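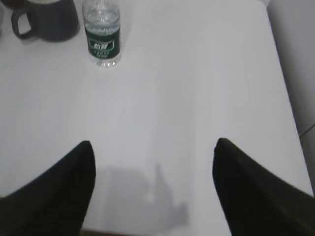
Clearing the Table: How a Shared White Worktop Fills Up and What It Takes to Keep It Clear
Student project report, Everyday Spaces course
Joaquim Teixeira and Judite Barros
July 29, 2018

1. Why we picked a table

Our first idea was to study the whole study room on the second floor of the Henriques building, with its shelves and lockers and that corner where coats pile up. After one afternoon of note-taking we knew it was far too much for two people. So we shrank the project down to the white table by the window, and we're really glad we did! A plain table is a great thing to study. It has no drawers and no compartments, so everything that lands on it stays in plain sight until a person picks it up again.

We wanted to know three things. What gets left on the table? Which things get left longest? And does a small change in the room make any difference?

2. How we worked

We watched the table over 18 working days. Joaquim took the mornings and Judite took the late afternoons, and we both wrote in the same notebook (green ink for arrivals, pencil for things that had gone). An object counted as "left" if its owner had walked out of the room without it. A bag on a chair didn't count. A bag on the table did, and we argued about that one for a while before agreeing.

We didn't move anything ourselves during the first part of the study, which was harder than it sounds. Judite had to sit next to a banana peel for an entire afternoon.

3. What we found

In total we logged 184 objects. Drinks containers were the biggest group by a long way: water bottles, paper cups, mugs from the kitchen down the hall. After those came loose paper, pens, chargers and food wrappers. We also had a single glove, left over from February according to the person who finally claimed it.

The water bottles turned out to be our favorite part. People treat a half-full bottle very differently from an empty one. Empty bottles were usually gone the same day, often thrown out by a stranger. Bottles with water still in them stayed put, and we think that's a matter of manners. If there is water left, it still looks like it belongs to somebody, and throwing out another person's drink feels rude. One bottle stayed for five days, slowly pushed toward the far side as people made space for laptops.

A clear bottle on a white surface is also surprisingly easy to overlook. Several people we talked to said the table was "empty" while a bottle was standing on it. The label is what catches the eye, so a dark label gets noticed sooner than a pale one. We only have a few conversations to go on here, but we'd love to test it properly with a bigger group.

Paper behaved in the opposite way. One sheet attracted more sheets. Once there was a small stack, new arrivals were placed neatly on top of it, as if it were an official tray.

4. The change we tried

For the second part we put a low open crate on the windowsill, with a card reading "Found on the table. Is it yours?" We called the crate Flulard, a name Joaquim made up on the bus, and it stuck so well that other students started using it ("check Flulard" became a real answer to "have you seen my charger?").

The rule was simple. Anything left on the table at closing time went into the crate, bottles included, and the table got a wipe with a damp cloth. We spent some 2 minutes on this each evening, even on messy days.

We liked the results a lot. People started clearing their own things before they left, and the table stayed clear longer into the morning. Our guess is that the first object matters most, and starting with a bare surface puts off the moment when the first one is dropped.

5. Problems

The crate filled up faster than we expected and we should have planned when to empty it. We also missed one morning completely, when both of us had the same exam. And people knew we were watching! A few of them picked up their cups and waved at us on the way out, so the numbers are probably a little better than real life.

6. If we did it again

We would watch a second table at the same time, with no crate near it, to have something to compare with. We would write down how full each bottle was on arrival. Judite would also like to try a darker tabletop, to see if clear bottles get spotted any sooner. The notebook is with our course supervisor, and Flulard is still on the windowsill with two umbrellas in it.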